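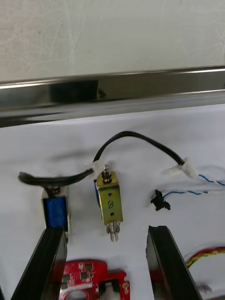
Solenoide

Un solenoide es una bobina de hilo conductor, por lo general de cobre esmaltado, arrollada en forma de hélice. Al circular por ella una corriente se crea un campo magnético bastante uniforme en su interior y débil en el exterior. El término procede del griego solen, «tubo».

En los solenoides electromecánicos la bobina rodea un núcleo móvil de hierro, llamado émbolo. La corriente lo atrae hacia el centro y un muelle lo devuelve a su posición de reposo. El armazón metálico cierra el circuito magnético y aumenta la fuerza disponible.

Usos

Se emplean en cerraduras eléctricas, electroválvulas, motores de arranque y máquinas de pinball. La bobina se conecta a menudo a una placa de control mediante bornes de tornillo, con un diodo en paralelo que absorbe el pico de tensión al cortar la corriente.

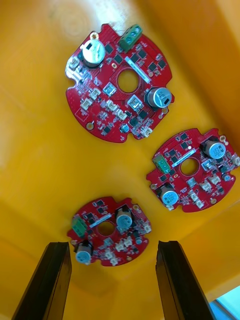 Graça Loureiro
Redactora de la sección de Electrotecnia

Cálculo

En una bobina larga y sin núcleo, el campo interior es B = μ₀NI/L, donde N es el número de espiras, I la intensidad y L la longitud. Con 637 espiras, 85 mm y 2 A se obtienen 18,8 mT.

Véase también: electroimán, relé, inductancia.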